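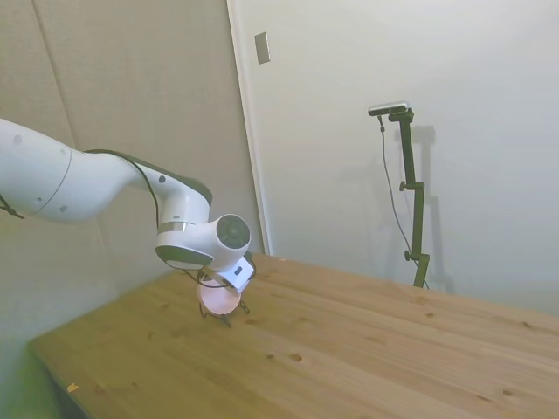 Thread: Re-zero the gripper before every session, or every Friday?

petek_line5
Our Miva checklist says re-zero before every session. Three sessions a day, plus paperwork. The Ollia site does it on Fridays and the sky over there remains up. Who's right?

cillutgate_kim
Before every session. We once ran 232 picks on a stale zero and I got to throw out all of them. Character building, I'm told.
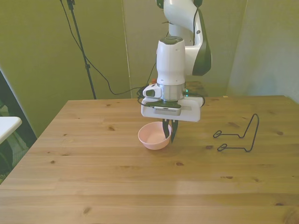
Also write down which bowl and which rack you used. "The usual one" is not a log entry - I have read 39 of those.

ollia_nights
Weekly is fine if nobody bumps the arm. We have a sign.

cillutgate_kim
Oh good, a sign.

petek_line5
So is there a clearance rule for fingers going down on either side of a rim? Ours just says "adequate."
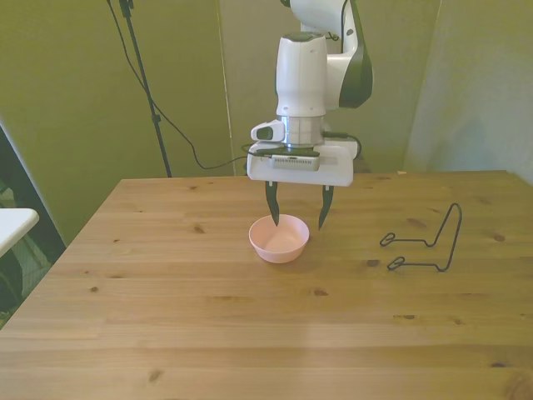 I'd take an actual number, even a bad one.

ollia_nights
5 mm on each side, slow approach, hand near the stop. Still saying weekly on the zero, though.

cillutgate_kim
Agreed on the 5. Still wrong on the rest.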